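Batdale Arts Board > Performance and Installation > Merrick residency, scores and floor work

Thread: Is the Koren score actually a dance work?

millrace_35
Started this because the comments under the program listing were getting long. For anyone who missed it, the Merrick is showing Tipene Ruawai's Koren in March. It's a set of typed instruction cards, 258 of them, and whoever turns up performs them in whatever order they're handed. The gallery has listed it under dance. I trained in dance and I don't think it belongs there. There's no set movement vocabulary, no rehearsal, and most of the cards ask for something like "stand where the last person stood". I'd call it a text work that happens to need bodies.

saltbushjen
I did the earlier version at Cillstead and I'd disagree. You can't separate the text from the moving. By the second hour the regulars had a way of walking between positions that wasn't written on any card, and new people picked it up from them without being told. If that isn't choreography I don't know what you'd call it.

millrace_35
Habit. People in a bank queue do the same thing.

saltbushjen
Plenty of choreographers since the sixties have used exactly that. Walking, queuing, carrying a chair across a room. Whether it's dance depends on how it's set up and who's watching.

dunc_w
Slightly different point. The listing doesn't say who owns the cards afterwards. At Cillstead we were told to keep ours, and I've still got 2 in a drawer. Now I hear the Merrick wants them all handed back at the door. That changes the piece more than which heading it's filed under.

harrowgate
The Merrick bought the set, so they would want it back. Cillstead was self-funded and printed on ordinary office card. I don't see a problem with either.

dunc_w
The problem is that card 35 says "take this home and do it again". Hard to do if an usher has it.

harrowgate
Fair enough. I didn't know that one.

millrace_35
They could let people copy it out by hand. That would suit the piece better than a printed souvenir anyway.

saltbushjen
That's a good idea, I'd send it to them. The contact is on the program page.

For those asking about the practical side, I've been running a small practice group at home using my own instructions in the same style. We work with everyday objects, one object per session, and each person writes a line for the next person to follow. It's slower than you'd expect. Most people write too much the first time, and the best ones end up at four or five words. Last session's object was a long stick, which sounds like nothing, but we got a full evening out of balance, reach and handing over.

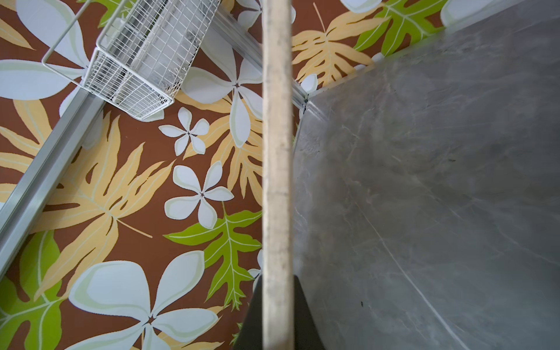

fenceline
Re: practice groups
Do you let people talk? We tried something like this in Batdale a couple of years ago and it fell apart because everyone wanted to discuss each instruction before doing it. Half the evening went on that.

saltbushjen
No talking until the end, then as long as they like. I also collect the lines and read them out again in reverse order, which usually shows up the ones that don't work.

fenceline
Thanks. We might have another go on that basis.

kestrel882
I've been reading this with interest and I'm on millrace's side for the most part. My worry is with calling everything dance so it can be funded as dance. There are companies in this region that pay for studio time and trained performers, and they're competing for the same small pool as a box of cards. I liked Koren, by the way. I went twice. I just wouldn't have given it the dance slot.

saltbushjen
It didn't take a dance slot. It's in the open program, and the dance heading is only how the website sorts things. I asked at the front desk.

kestrel882
Then the website is misleading, but I take the point.

dunc_w
The website also has the opening hours wrong for Cillstead, so I wouldn't read much into its categories.

millrace_35
I've emailed the Merrick about hand copying card 35 and about the heading. Reply came this morning, 9 December 2021. They'll put pencils and blank cards at the exit, and they're checking with Ruawai whether he wants it listed under anything at all. I still think it's a text work – but I've booked for the first session and I'll do whatever the card says.

harrowgate
Which session? I'm down for the evening one.

millrace_35
Evening as well. I'll be the one in the green coat.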